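23rd January, Grosholm store, bench 2

Condition check on the Vávra textile lot before the design history hang in February. Working from Themis Vrettos's loan list, which is still the old version and doesn't match the crate labels past item 11. Ctibor Zeman has the corrected sheet; asked him to send it through.

Opened crates A and B. Crate A holds the furnishing samples, all rolled on tubes, interleaved with acid-free tissue. Tissue has greyed at the ends of three rolls and wants replacing. Colours even along the selvedge, slight fading on the outer turn of the ochre stripe. Crate B is the flat work: colour trials, two pattern repeats on paper, and the Bula tablecloth. The tablecloth has a hard fold across the centre and an old iron mark near one corner, both already in the 2009 report. No change that I can measure.

Store held at 50% RH all morning, 19 degrees at the bench. Dropped to 48 when the loading door was open and took around 8 minutes to recover. Logger in the paper cabinet reads low against the wall unit again. Swapped its battery, same offset, so it goes back for calibration. 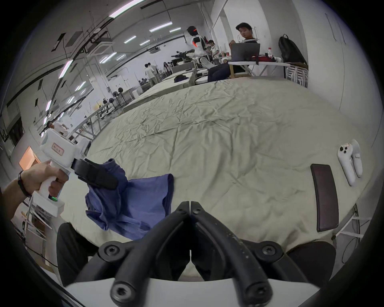

Blue cloth lifted from the beige sheet.

Mount for the pattern repeats: tried Josiane Sabatier's hinge layout on a blank of similar weight. Two hinges at the top edge let the lower corners curl toward the glazing. Four hinges held it flat but left a faint cockle between the inner pair. Will try three, wheat starch paste a bit drier, and leave it under weight over the rest of the weekend.

Lighting. Fulcombe quoted for the case fittings at 50 lux on the textile. Přemysl Koubek wants the ceramics in the same case brighter. Can't do both without a divider. My preference is to move the ceramics to the neighbouring plinth and keep the case dim. He has the drawings.

To do:
Replace tissue, crate A
Corrected loan list from Ctibor
Calibration form for the logger
Check hinge test Monday
Ask Kvido Polák whether the plinth is still painted grey or has been redone
Label text for the Bula cloth, designer's date still unconfirmed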